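# The Grabber You Hold in Your Hand

Robots are very good at adding up 3946 and 77. They are terrible at picking up a sock. If you have ever been told to tidy your room, you may feel some sympathy.

The trouble is that a robot doesn't know what "pick it up" means until it has plenty of examples. So the Lerik kit skips the robot, at least to begin with. It gives a person a gripper to hold, with two jaws and a camera. You do the picking up. The camera keeps a record, and later a robot studies it, like homework.

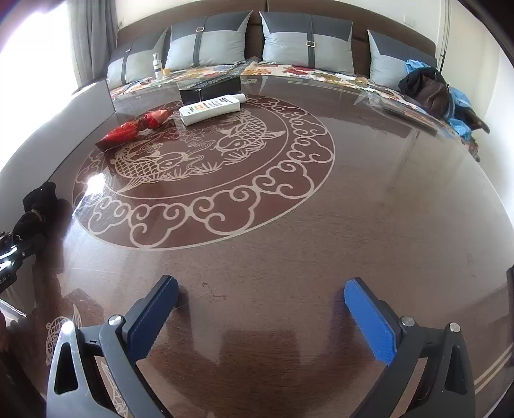 The jaws have soft-sounding jobs and serious-looking hinges. Squeeze, and the two blue pads come together. Let go, and they spread apart. The pads have a rough texture for the same reason your sneakers do: smooth things like to slide away, usually under the couch.

Wondimu Kumsa tries out kits for a shop called Plirkimov, and he spent most of September moving small things from one place to another. Grown-ups get paid for this. He says a box is easy, because a box has flat sides and keeps its shape. A bottle is sneakier. Grab it too near the cap and the other end swings down. Grab a crinkly packet and it changes shape while you're holding it, which Wondimu thinks is rude.
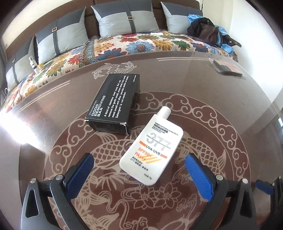 He did each pickup 60 times. Why so many? Think about learning to catch a ball. If every throw came from the same spot, you'd be a champion at that one throw and hopeless at the rest. Robots are worse. Turn the bottle a little and they may act as if they've never met it. So you turn it, slide it, and do it again, and try not to sigh near the microphone.

Is the Lerik any good? Mostly. It's light enough for kids of 10 and up, and the instructions run to 32 pages, of which four are useful. Ask a grown-up to help with the first setup, then be patient with them.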